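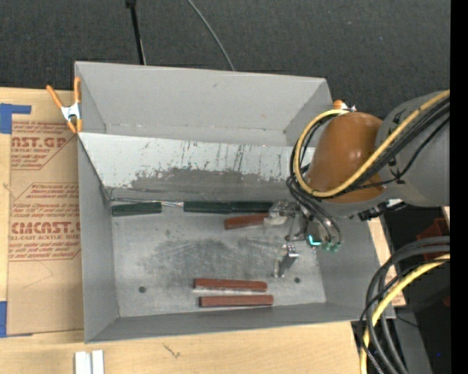 Larnby Brings Robot Picking to the Returns Room at Its Nilwood Plant

NILWOOD, January 14, 2023 – Larnby, a repair and refurbishing company for hand tools, announced today that it has started to use a robot arm for picking mixed parts out of metal bins at its plant in Nilwood. The cell was built together with Caritz, a small automation firm, and it works in the same room as the sorting staff.

Larnby receives used tools and loose parts from hardware stores and from rental shops. The parts come mixed, and before they can be repaired they must be separated by type. Until now this was done completely by hand. The employees of the returns room bend over a bin, take out one piece, look at it and put it in the right tray. In a normal shift one person repeats this movement for many hours, and the company has received complaints about pain in the back and in the wrists for a long time.

"We asked the people in the returns room which part of the work they would give away first, and the answer was the bending," said Tolera Woldegiorgis, operations manager of Larnby. "They did not want to give away the checking. They are good at the checking and they like it. So we divided the work in this way, and the robot takes the bin."

In the new cell the arm reaches into a gray sheet-metal bin with a sloping panel, and takes the pieces with a metal gripper. The present work is done with green handle-like pieces and reddish-brown bars, which lie together on the floor of the bin. Flat and narrow pieces of this kind are difficult for a gripper when they are close to a wall, and the teams of Larnby and Caritz have spent most of their time on this question.

The bin stands on a wooden table, and the panel is held with orange-handled spring clamps. Larnby has kept this simple construction on purpose, so that the sorting staff can change the angle of the panel themselves. Several changes to the cell were proposed by the employees, among them the height of the table and the place of the stop button.

What changes for the staff

The returns room has 20 employees. No position will be removed because of the new cell, and the hourly pay stays the same. Each employee will receive training in how to start and stop the arm, how to refill the bin and how to report a piece which the arm could not take. The training is given during paid hours.

The biggest change is in the daily plan. Employees will spend a part of the shift at the inspection bench, where they decide if a piece can be repaired, and a part of the shift looking after the cell. Two people who worked before only in sorting have already moved to the repair benches, after they asked for it.

"I do not want to say that everybody was happy on the first day," said Woldegiorgis. "Some colleagues were worried about their jobs, and they told me so very clearly. We put the promise about the positions in writing, and after that the discussion became more about the work itself."

The arm does not yet handle every item. Larnby keeps a list of 148 part types, and those with sharp edges or with oil on the surface will continue to be sorted by hand.

Next steps

In February, Larnby will begin to plan a second cell at its smaller site in Lindsay. The employees there are invited to visit Nilwood before any equipment is ordered, and to speak with their colleagues without managers in the room.

About Larnby

Larnby repairs and resells hand tools and tool parts. The company has 300 employees and operates sites in Nilwood and Lindsay.

Press contact

Larnby, Press Office, Nilwood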